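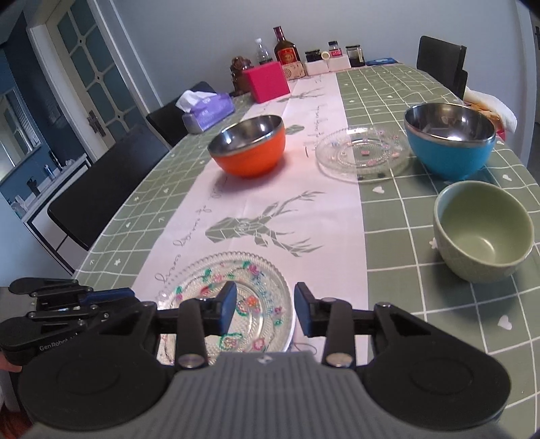

DREDONVILLE, July

Search this site Enter keyword Go

The Dredonville Community Dining Program will move to shared table settings beginning this month, the Prinder Center announced. Long tables will be dressed with printed cloths, and guests will be served on glass plates with colored metal-lined bowls for side dishes.

The orange and blue bowls and the glass plates are part of a donation of 600 pieces of tableware received in the spring from Morelli, a local housewares store. Tablecloths with deer prints will remain in use until the fall.

"Residents asked for a table that feels like one at home," said Rosalba Sartori, director of the center. "We are pleased to be able to offer it."

Each sitting will accommodate 30 guests. Dinner is served at 6 p.m. in the Lastier Room. Reservations may be made with Manuela Marras at the front desk until noon on the day of the meal.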